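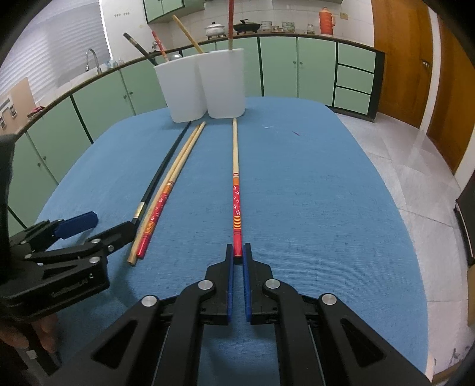
Unit 4. Showing the task by hand

In unit 3 we moved the Radano arm by remote control. The operator sat at the desk and looked at a screen. In this unit the person holds the gripper directly, one in each hand, and the arm comes only later.

Why we use both ways

Remote control records motions which the arm is able to make. It is slow, and thin objects are hard to pick up. With hand-held grippers the work goes faster – a student can record 40 demonstrations in one morning – but the hand can also turn in ways the arm cannot follow. Such recordings must be removed before training.

Task for the lab: sorting chopsticks

Put the chopsticks on the cloth and the containers at the far side of the table. Pick up one chopstick at a time. Close the fingers fully before you lift. Keep the same speed from start to end, and do not correct a bad grasp in the middle; stop and record again.

Change the positions after each demonstration. If the chopsticks always lie in the same place, the model learns the place and does not look at the object.

What to hand in

Your recordings (no more than 300 in one folder) and one page about the failed grasps. Write also which ones you removed, and why.

Reading: Biswas notes, chapter 2, the part on wrist cameras.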